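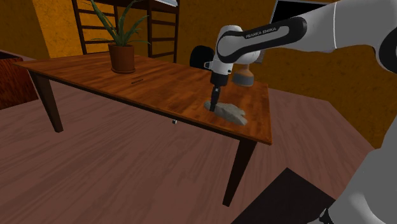

I've been using Gamness for a couple of months now to set up one cell, a single arm at a table, and I have opinions! For anyone who hasn't met it, it's a desktop program where you build your cell in simulation, sort out mounting, frames, tool offsets and finger pads, and then export the lot as a settings file. I bought it in February with the Crăciun room pack, mostly because I was sick of staring at gray boxes on a gray floor. The rooms are lovely. You get a wood-grain table, a potted plant, shelving against an ochre wall, and the arm model is detailed enough that you can read FRANKA EMIKA on the black band when you zoom in. Does a plant help me set a tool offset? No. Do I spend more time in there than I did in my old program? Yes, and I'm not sorry.

Installation was painless apart from the license key, which it asked me for 3 times. The first real job is the base frame, and this is where Gamness earns its money. You touch the fingertips down on points you've marked on the table, it works out the tilt, and it shows you the leftover error at each point. My old routine was a spreadsheet and a lot of muttering. The first time through took me most of a Saturday (I'd put the table height in with the wrong sign, my fault entirely) and now I can redo it before my coffee is finished.

Tool offset is the next screen, and it's less friendly. You enter the distance from flange to fingertip, then the mass, then the center of mass, and there's no picture telling you which way the axes point. I had Z flipped for a whole evening. If you buy this, write the axes on a sticky note and put it on your monitor. The manual does cover it, but in an appendix, under a heading about something else.

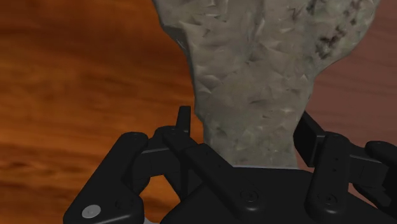

Finger alignment is the bit I'd been dreading, and it's where I ended up happiest. You can put a view right behind the gripper and step the fingers closed a hair at a time, watching how each pad comes in. I do all my checks on rocks from the Crăciun pack. A cube will flatter any gripper – a rock with a narrow end and lumpy shoulders won't let you off so easily. If one pad lands early you see it straight away, and you can go back and fix the offset on that side without losing your place.

Looking after the cell is handled by a log called Ciltia, sold as a paid extra, and I grumbled about that until I used it. It counts cycles and nags you. Mine is set to nag at 1125, when I rerun the base frame check and look over the pads. I ignored the first reminder and carried on to 1313, and by then the tip position had wandered in the log far enough that I had to redo the tool offset as well. Lesson learned. The drift comes from the wear model, which is switched on by default and can be turned off, but I'd leave it alone. It's good practice for the upkeep you'll be doing on hardware anyway.

What I don't like: 

Collision shapes on the rocks are too coarse out of the box. You have to open each object and pick the finer mesh, and the setting doesn't carry over when you copy a scene.

Undo only goes back 2 steps. Two! In a setup tool!

The Cukis gripper library is huge but the search is hopeless. Type "parallel" and you get suction cups.

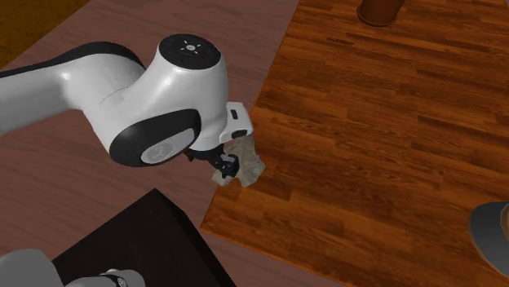 Lift check: fingers closed, object held just above the tabletop.

That lift check is the last thing I do before I export. Close, raise a little, hold, and watch the slip readout. If the number creeps I go back to pad friction first and grip force second, in that order, because cranking up the force tends to hide a pad that's sitting crooked. I also swing the view around to the side of the wrist, where it's much easier to judge the gap to the table than from behind the fingers.

Speed is fine on my machine, which is nothing special. The room pack does slow it down a bit when I've got more than one view open, so I switch the shadows off while I'm aligning and back on when I want to admire things. Support answered my question about the flipped axis the next morning, politely, with a link to that same appendix.

Would I buy it again? Yep, Ciltia included. I'd skip Cukis until they fix the search, and I'd wait for a sale on the room pack unless you're as easily charmed by a nice table as I am. Four stars, and I'll bump it to five when I get a proper undo.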